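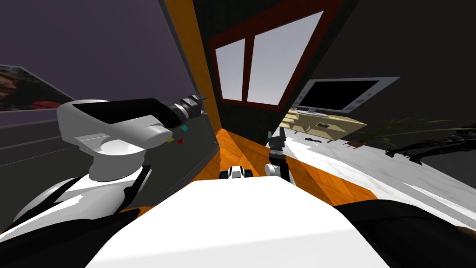 **Simulation-first procurement** is a method of planning the purchase of robot arms and grippers in which candidate equipment is modeled in software before an order is placed. It is used mainly for two-armed robots meant for homes and other furnished rooms, where a poor choice of reach or gripper size is costly to correct after delivery.

## Scope

A plan normally covers the robot body, the arms, the grippers, the cameras and the computers needed to run the model. Room changes, such as moving furniture or replacing floor coverings, are budgeted separately.

The room model sets most of the limits on the purchase. Reach is checked against furniture, walls and windows, and the body is checked for turning space.

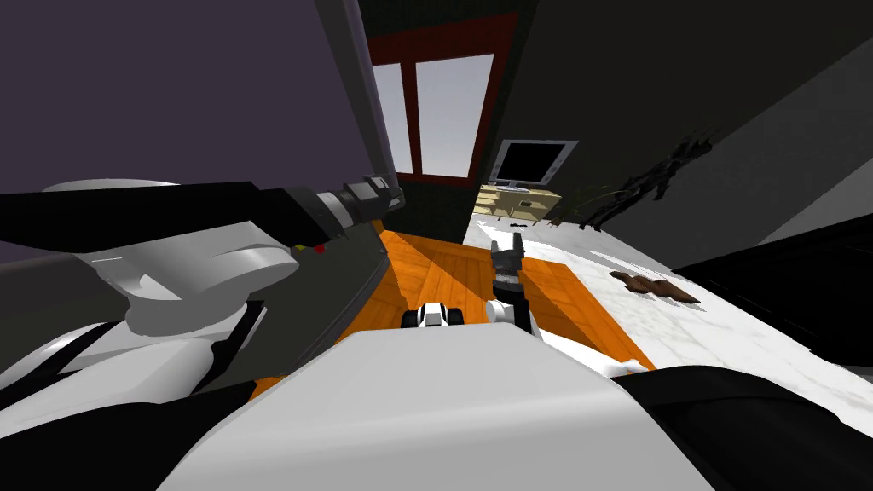 Mobile bases are priced by the floor types they must cross. A base rated for one hard surface may need different wheels where two surfaces meet, and the wheel set is often quoted as an option. The Janomitz planning sheet lists it on a line of its own.

## Gripper selection

Grippers are compared by opening width, finger length, and the share of the camera view they block. The last item is easy to miss on a data sheet -- it depends on where the camera is mounted as much as on the part itself.
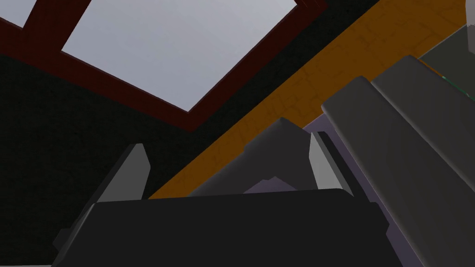 *Simulated close view of a gripper, with a red-framed skylight overhead.*

Under the Stokum method, each gripper is tested in 62 simulated poses. A model that fails in more than six is dropped from the list. Spare fingers are ordered with the first unit, in sets of three.

## Budgeting

Costs are divided into fixed and running items. Fixed items include hardware, mounting parts and freight. Running items include software seats, service visits and computer time. The Kotian worksheet allows 900 hours of computer time for each arm in the first year.
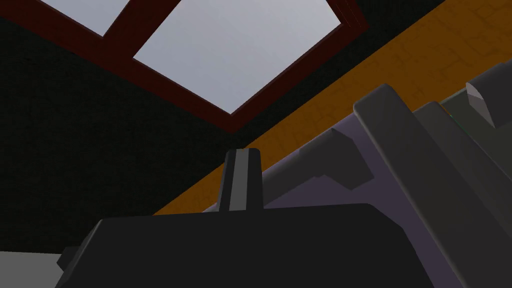 Computer time is charged whether or not a run gives a usable result, so failed runs stay in the total. Buyers who share one room model between several projects split its cost by hours used.

## Limits

A simulated room does not replace an acceptance test. Cable routing, floor wear and service access are commonly left out of the model and must be checked on site.

## See also

- Riltau acceptance checklist
- Gripper payload rating
- Total cost of ownership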